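The woman who runs the lost property office at the Avthorpe bus station has been at it for nine years. Before that she sold tickets at the window next door. She agreed to talk during her lunch break, on the condition that I print her opening hours correctly. They are 8 to 4, closed from 12 to 12:30.

Last year the office took in 2,915 items. Most came off the Carrier line, the long route that goes out to Berkulham and back. "People fall asleep on that one," she said. "They wake up at their stop and run. Whatever was on the seat stays on the seat."

Gloves come in all winter. October is the worst month for umbrellas, and after that the hats start. Phones are claimed the same day, usually by someone who has borrowed another phone to call her. Single shoes are rarely claimed.

"I had a cake once," she said. "A full birthday cake in a box. The driver carried it in like it was a baby. The man came back for it in twenty minutes, and he was sweating."

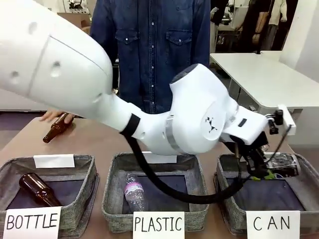

Sorting is the part of the job she has opinions about. When she started, everything was put on one long shelf in the order it arrived, and finding a scarf meant looking past every other scarf. She changed that in her first winter. Now items are sorted by the kind of thing they are, and then by week. For the small stuff she favors open fabric baskets, the plain gray kind, three side by side on a table, over anything with a lid. "If there's a lid, you stop looking inside," she said. "I want to walk by and see the glove." Keys are the exception. They hang on hooks, with a paper tag showing the route and the date.

The records used to be kept in a ledger. Since the spring they have been in a program called Plota, which she likes well enough, although it has no category for dentures. She files those under "medical."

I asked what happens to things that are not picked up. The office holds them for 98 days. After that, coats and bags go to the charity shop across the street, and books go on the free rack in the waiting room — "unless it's a library book, and then I walk it over myself."

She does not think people have become more careless. They carry more, she said, and they are looking at a screen when the bus stops. What has changed is that fewer of them ask. They assume the thing is gone and buy another one.

"Call us," she said. "Tell me the route and the time, and tell me something about it that I can't guess. Don't say it's a black umbrella. Say the handle is chewed."

Her own umbrella is yellow. She has left it on the Carrier twice, and both times a driver brought it back to her window before she had noticed.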